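Das Gelände

Als das Gesetz durch war, klingelte bei Ilona Kozma zweimal das Telefon. Beim ersten Mal war es das Ministerium, das ihr gratulierte, beim zweiten Mal der Bürgermeister, der ihr riet, sich nicht gratulieren zu lassen. Beide Männer sprachen von der alten Zuckerfabrik am Fluss, als handle es sich um zwei verschiedene Gebäude.

Sie leitete das Stadtarchiv seit sechs Jahren und hatte in dieser Zeit gelernt, dass sich für die Fabrik niemand interessierte, solange darin bloß Tauben wohnten. Im Krieg waren hier Menschen eingesperrt gewesen, danach andere Menschen von anderen Leuten. Es gab eine Tafel, auf der nur die erste Gruppe vorkam. Eine zweite Tafel, für die zweite Gruppe, lag seit Jahren fertig gegossen im Keller des Rathauses, weil man sich über die Jahreszahl nicht einig wurde. Nun sollte eine Gedenkstätte entstehen, groß, staatlich, mit Parkplatz. Die Stadt durfte ihr Grundstück abgeben und bei der Eröffnung in der dritten Reihe sitzen.

Im Mai kam die Firma Kelside mit dem Konzept. Es hatte 291 Seiten, und Ilona Kozma las sie alle, vermutlich als Einzige im Komitat. Auf Seite vier stand, die Vergangenheit werde »begehbar«. Auf Seite neunzig stand es wieder. Die Häftlinge kamen zum ersten Mal auf Seite 112 vor, im Zusammenhang mit der Beleuchtung.

Die Anhörung fand im Festsaal der Musikschule statt, weil das Rathaus eine schlechte Heizung und das Ministerium empfindliche Gäste hatte. Vorn saß ein Staatssekretär, der seinen Namen so leise nannte, dass ihn keine Zeitung richtig schrieb. Er sagte, die Enteignung sei keine Enteignung. Sie heiße so, das ja, aber das sei Juristensprache, man solle sich davon nicht erschrecken lassen. Eigentlich handle es sich um eine Rückkehr.

»Eine Rückkehr wohin?«, fragte Ilona Kozma.

»In die Hände der Nation.«

»Und in wessen Händen war das Gelände bisher?«

Er blätterte. Er fand nichts und sagte, das sei eine sehr gute Frage. Man werde sie schriftlich beantworten. 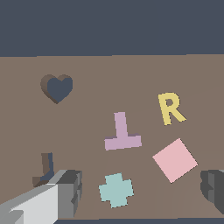 Ilona Barta meldete sich, ohne aufgerufen zu sein, und erklärte, ihr sei es herzlich egal, wem die Fabrik gehöre. Ihr Vater habe dort gesessen, sie habe dem Archiv seine Briefe gegeben, und sie wolle jetzt wissen, ob die Briefe mit enteignet würden. Sie habe das Gesetz gelesen. Von Gebäuden sei darin die Rede, von Zufahrten und von »beweglichem Bestand«. Ob ihr Vater beweglicher Bestand sei, das möge ihr bitte einer der Herren sagen.

Der Staatssekretär sagte, auch diese Frage werde schriftlich beantwortet.

Danach sprach ein Vertreter von Kelside über Besucherströme. Er sprach gut, er hatte warme Hände und eine warme Stimme, und nach zehn Minuten nickten Leute, die zu Anfang mit verschränkten Armen dagesessen hatten. Ilona Kozma sah ihnen beim Nicken zu. Sie hatte Ähnliches in den Akten gefunden, in Protokollen anderer Versammlungen, in denen ebenfalls niemand gegen etwas gestimmt hatte. Sie verbot sich den Vergleich sofort. Er war unfair. Er ging ihr trotzdem den ganzen Abend nicht aus dem Kopf.

Der Bürgermeister brachte sie zum Auto. Er war ein Mann, der in jedem Gespräch die Stelle suchte, an der man ihn loben konnte.

»Sie waren scharf«, sagte er. »Das war gut. Die Stadt wird sich das nicht bieten lassen.«

»Was hat die Stadt denn vor?«

»Wir klagen.«

»Vor sechs Jahren wollten Sie das Gelände an Nirkon verkaufen. Für eine Lagerhalle.«

»Das war eine andere Lage.«

»Es war dasselbe Gelände.«

Er lachte, als habe sie einen Scherz gemacht, und hielt ihr die Tür auf. In der Windschutzscheibe spiegelte sich die Musikschule. Im Festsaal brannte noch Licht, dort räumte Kelside wohl die Stellwände ab.

Am nächsten Morgen ging sie ins Magazin und holte die Schachtel Barta aus dem Regal. Es waren sieben Briefe. Drei davon waren an eine Frau gerichtet, die nicht Ilona Bartas Mutter war, und ob die Tochter das beim Übergeben gewusst hatte, ging aus keiner Notiz hervor. In einem stand, das Brot sei besser geworden. In einem anderen bat er um Geduld und um Socken. Von der Nation war nirgends die Rede, vom Staat einmal, und zwar in einem Wort, das Kelside kaum an die Wand schreiben würde. 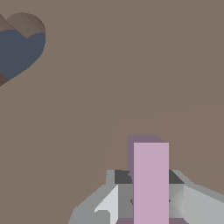
Die Übergabe

Der Mann aus der Hauptstadt hieß Győri und kam um sieben Uhr früh, mit zwei Trägern und einer Liste. Er war höflich und müde. Auf dem Wagen stand Moteo, der Name der Spedition, und darunter eine Telefonnummer, die jemand überklebt hatte.

»Die Klage läuft noch«, sagte Ilona Kozma.

»Die Klage hat keine aufschiebende Wirkung.«

»Hat die Stadt sie überhaupt eingereicht?«

Győri sah sie an, zum ersten Mal richtig, und dann auf seine Liste. »Davon weiß ich nichts«, sagte er. Sie glaubte ihm. Sie glaubte auch, dass er nachgefragt hatte.

Die Träger arbeiteten bis Mittag. Győri hakte ab und ließ sie jede Seite gegenzeichnen. Bei der Schachtel Barta stockte er.

»Die steht hier, aber sie fehlt im Regal.«

»Sie ist zurückgegeben worden. An die Eigentümerin.«

»Wann?«

»Vor dem Stichtag.«

»Gibt es darüber einen Beleg?«

Ilona Kozma sagte, das sei eine sehr gute Frage, man werde sie schriftlich beantworten. Győri schrieb etwas an den Rand, strich es durch und reichte ihr den Stift.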